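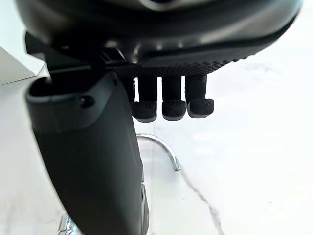

Questions our new choir members ask

Do I have to audition?
Oh, please don't worry about that! The Skokent Community Choir takes anyone who likes to sing, and Efthymia will simply have you hum a few notes with her at the piano so she can work out which section will feel comfortable for you.

What if I can't read music?
Plenty of us couldn't when we joined (I still follow the altos next to me more than I should). Noel makes practice recordings for every part, and you can play them in the car or over the dishes as often as you like. 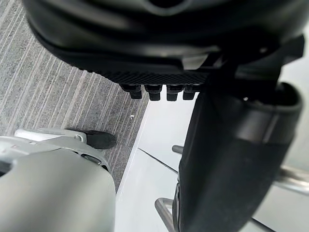

How much are the dues?
We ask for $15 a month, and that covers your sheet music, the folder and the tea and cookies at the break. If money is tight, have a quiet word with Noel and we'll work something out.

When is the next concert?
We sing in November at Allel Hall, with one long rehearsal there beforehand so everybody can get used to the risers. Family and friends are very welcome at both.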